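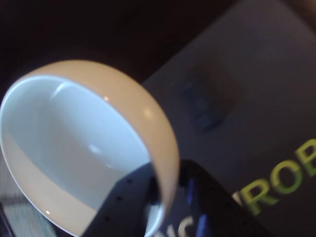
Page 203

Lurnetti small tableware

The white cup has a thick, rounded rim and a glossy glaze inside. The wall is smooth, so it is easy to wipe after tea or soup. Please order in sets of 2 or 3.

The round bowl is red and glossy inside and black outside. Many customers keep it on the desk for small things, such as paper clips in a little plastic box.

Stock at Warnard: roughly 500 pieces. Next delivery is in September.

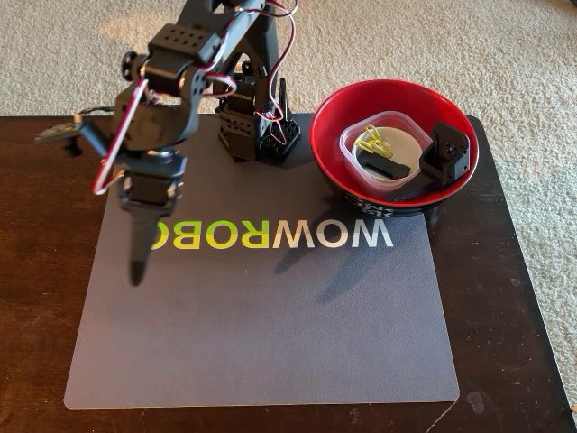 Ju-won Heo writes that the red bowl is a good size for keys also, but she would like to have a lid for it. We have asked the maker about this.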